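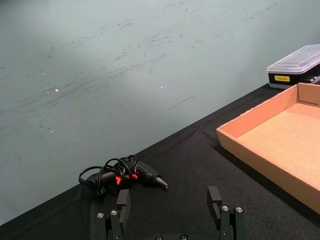 Clunasgate has been stuck at the same point since October, so I spent the last two weekends on the part I had been putting off, namely getting the arm to put a thing down where I asked for it. Picking up was solved a while ago. Placing was off by enough that small parts landed on the rim of the tray and fell outside it.

For anyone new: Clunasgate is a desktop arm with a two-finger gripper, run from an old laptop over USB. I build it in a corner of the shared workshop at Saltstead. The control code is called Plekura and it is mine, so the bugs are mine too.

The first suspect was the wrist camera mount. It was held by two screws into printed plastic, and after 54 pick cycles I could turn it with a fingernail. I reprinted the bracket with thicker walls and put heat-set inserts in the holes. That removed the wobble and left the offset exactly where it was.

Second suspect, the pads. The old ones were bare plastic and let parts rotate on the way up. I switched to flat rectangular pads with a thin layer of rubber, glued and then clamped overnight. Grip got better. I lowered the closing current by 30 percent and it still holds a socket driver level.

The real cause was in Plekura. The base joint encoder gives 4,000 counts per turn and I had 2,000 in the config file, left over from the previous motor. A correction factor I added last year hid most of the error near the center of the table and made it worse toward the sides. I deleted the factor, fixed the number, and recalibrated from zero. 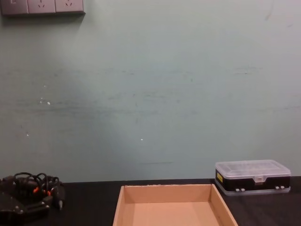
Target for the placing test is a shallow cardboard tray. Cardboard is a good choice at this stage. It gives a little when the fingers come down too far, and a new one costs nothing. I have crushed two so far. The final version will get something stiffer, with a fixed position on the table so I can stop re-teaching the corners.

Still open: the cable run along the forearm pulls on the wrist at full reach, and the homing routine is slow. The Pacheco board that drives the gripper also resets if I command both fingers from fully open at full speed. I ramp the speed for now. A bigger capacitor is on order.

Config file and the new bracket are in the usual repository, under the March 2024 tag. The old bracket file is gone, please don't print it.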